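How to ask for an informational interview

Posted by Prilter Careers Desk, Aug 26, 2020

An informational interview is a short talk with a person who already does the work you are curious about. You do not ask for a job. You ask how the work is.

Step 1. Make a list of six people. Former students of your college are the easiest to reach. In Jedcombe the public library keeps a folder of local firms, and small workshops often answer faster than big offices.

Step 2. Write a short message. Mine has over 50 words, never a full page. Say who you are, what you want to learn, and that you need only 20 minutes.
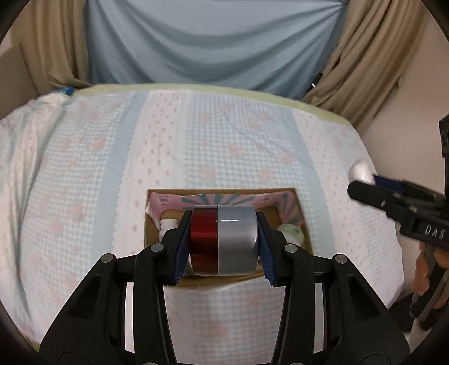
What look like rolls in red and silver, above an open cardboard box

Step 3. Prepare your questions. Good ones are: What did you do yesterday at work? Which part is boring? What did you study, and do you use it? Please do not ask about the salary of this person - ask what a beginner in the field can expect.

Step 4. Be on time and take notes by hand. When the agreed time is finished, say so. If the person wants to continue, it is their choice.
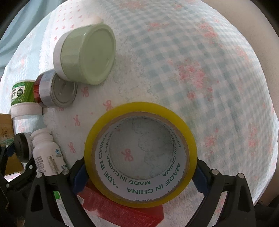 Clear packing tape with a white core

Step 5. Send thanks within two days. Mention one thing which you learned. I wrote again in November to a designer in Teltwood whom I met this way, and she gave me the names of two colleagues.

If you get no reply, write once more after a week, then go to the next name on your list.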